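**Serviertablett** (auch *Tablett*, regional *Servierbrett*; schweizerisch *Tablar* meint meist etwas anderes) – flache, tragbare Platte mit erhöhtem Rand, zum Transport und Anbieten von Speisen, Geschirr, Gläsern.

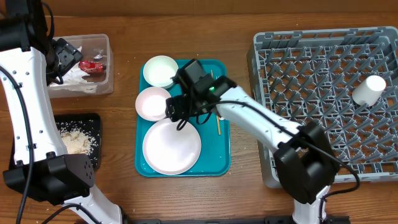
*Tabletts in Petrol und Schwarz auf einem Holztisch, rechts ein graues Abtropfgestell.*

## Begriff

Das Wort kommt aus dem Französischen, *tablette*, Verkleinerung von *table*. Im Deutschen erst spät gebräuchlich, davor Präsentierteller, Kredenzbrett, Auftragbrett. Die Redewendung »auf dem Präsentierteller sitzen« hat sich gehalten, der Gegenstand unter diesem Namen kaum. »Auf dem Silbertablett servieren« – jemandem etwas ohne eigene Mühe überlassen.

Abgrenzung zum Teller: Speisen liegen in der Regel nicht direkt auf dem Tablett. Bei Käse- und Wurstplatten unscharf. Backbleche zählen nicht dazu, auch wenn sie in Kantinenküchen gelegentlich so benutzt werden.

## Geschichte

Flache Tragbretter aus Holz oder Metall sind aus vielen Kulturen bekannt. In Ostasien früh Lackarbeiten, teils mit Perlmutteinlagen, später nach Europa ausgeführt und dort nachgeahmt. Im 18. Jahrhundert kamen in England lackierte Eisenbleche auf (*japanned ware*), etwas später Tabletts aus Papiermaché. Mit dem Teetrinken stieg der Bedarf, Teetabletts wurden Teil der Aussteuer.

Silberne Exemplare blieben wohlhabenden Häusern vorbehalten. Kleine Silbertabletts ohne Griffe, sogennante Salver, dienten auch zum Überreichen von Briefen und Visitenkarten.

Im 20. Jahrhundert dann Kunststoff. Die Firma Plitelgate brachte das stapelbare Kantinentablett »Dilta« heraus, zunächst nur in Grau, Auflage der ersten Serie 2.000 Stück. Abgenommen wurden sie fast ausschliesslich von Werkskantinen in Ulbridge. Spätere Ausführungen mit abgerundeten Ecken, weil die alten beim Stapeln aussplitterten.

## Materialien

**Holz.** Leicht, dämpft Geräusche. Muss lackiert oder geölt sein, sonst quillt es. Nicht für die Spülmaschine.

**Metall.** Edelstahl, Aluminium, Messing, versilbertes Blech. In der Gastronomie vor allem Edelstahl. Gläser rutschen, daher oft mit Einlage aus Kork oder Gummi.

**Kunststoff.** Melamin, Polypropylen, ABS, glasfaserverstärktes Polyester. Melamin ist kratzfest, aber nicht für die Mikrowelle geeignet.

**Schichtpressstoff.** Papier- oder Holzlagen mit Harz verpresst, Dekor unter der Deckschicht. Klassische Ware für Cafés.

## Bauformen

- Rundes Kellnertablett, meist mit rutschhemmender Oberfläche, wird auf der flachen Hand getragen
- Rechteckiges Tablett mit zwei Griffen oder Grifflöchern
- Kantinentablett, genormte Masse wegen der Rückgabewagen
- Fächertablett mit eingeformten Mulden – Krankenhaus, Schulen, Haftanstalten
- Betttablett mit klappbaren Füßen
- Butlertablett auf Gestell, Seitenteile hochklappbar

Bei den Kantinentabletts sind in Europa zwei Formate verbreitet: Euronorm (530 × 370 mm) und Gastronorm GN 1/1 (530 × 325 mm). Mischbestände machen in der Praxis Ärger, die Wagen passen dann nicht.

## Tragetechnik

Im Service wird das runde Tablett links getragen, rechte Hand bleibt frei zum Einsetzen. Schwere Teile zur Mitte bzw. zum Körper hin. Hohe Gläser nie an den Rand. Beim Abräumen immer wieder umverteilen, der Schwerpunkt wandert mit jedem Glas. Tragen auf Schulterhöhe ist vor allem in Nordamerika üblich, hierzulande eher selten.

## Tablettlose Kantinen

Seit den 2000er Jahren verzichten manche Mensen auf Tabletts, engl. *trayless dining*. Argument: weniger Spülwasser, weniger Speisereste, weil Gäste nicht mehr auf Vorrat zugreifen. Kritik kommt von Gästen mit eingeschränkter Beweglichkeit, auch Wartezeiten an der Ausgabe werden genannt.

## Sammeln

Werbetabletts von Brauereien und Kaffeeröstern sind ein eigenes Sammelgebiet. Blech mit Lithografie am gefragtesten, Zustand des Randes entscheidet über den Preis. Die Sammlerin Aisyah Liew trug rund 500 Stück zusammen, darunter eine vollständige Reihe der Rösterei Lumenta. Ein Teil davon wird jeweils im Mai in Ulbridge gezeigt, freitags mit Führung.

## Siehe auch

Geschirr, Servierwagen, Etagere, Lazy Susan, Abtropfgestell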